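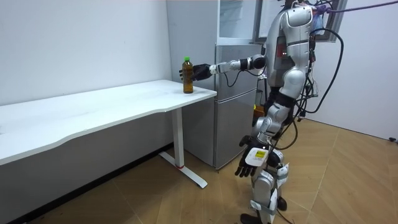 The long white desk, right-hand end, with tea.

Progress report to Forenov, 10 February 2020
Work package 2: desk and refreshments

Of the 3000 granted for the room, 900 has gone on the desk and 300 on having the walls painted. The desk has a curved front edge, which cost extra and which I defended in writing. The tops should have stayed white until April. They have picked up gray scuffs already, and Skostar's cleaning paste moves them from left to right.

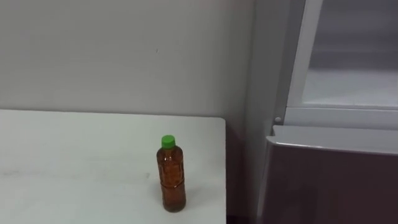 Kadir Aydoğan asks whether a darker top was ever priced. It was – the quote is in the annex, and so is his email turning it down.

Bottled tea remains the approved desk drink. Green screw cap, lid on when not drinking, bottle kept to the right-hand end and away from the papers. The rule is one line long and took two meetings.

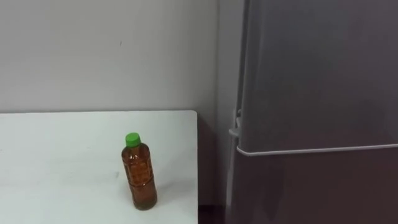 Still to do before the next payment: a second coat on the back wall, a decision on coasters (Sibel Kozan is for, I am tired), and Oei's invoice for the drawers. 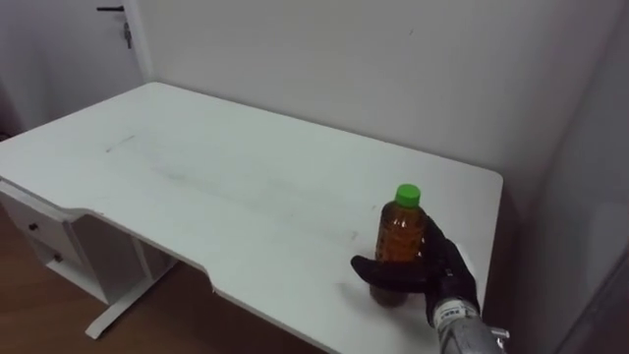

Desktop with drawer unit, left. Scuffs as reported.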